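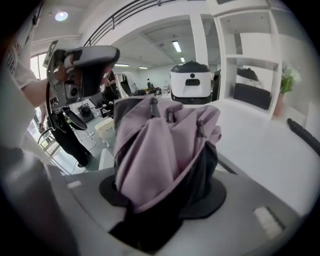 *The purple bag, with the plant in its terracotta pot off to the right.*

I've had this bag since my first winter in Gandari and it finally got a proper clean-out in March. The zipper still works. The lining has gone grey, and I found a Pluvholm bus ticket and 22 dollars in coins at the bottom.
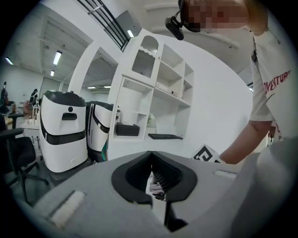

Open shelves are my next problem. I like the square cubbies for things I use every day, but anything left in one stays there for months. Jyoti Kaushik keeps telling me to buy bins. The ones I priced were 174 dollars for a set, so for now the bag goes on a hook by the door.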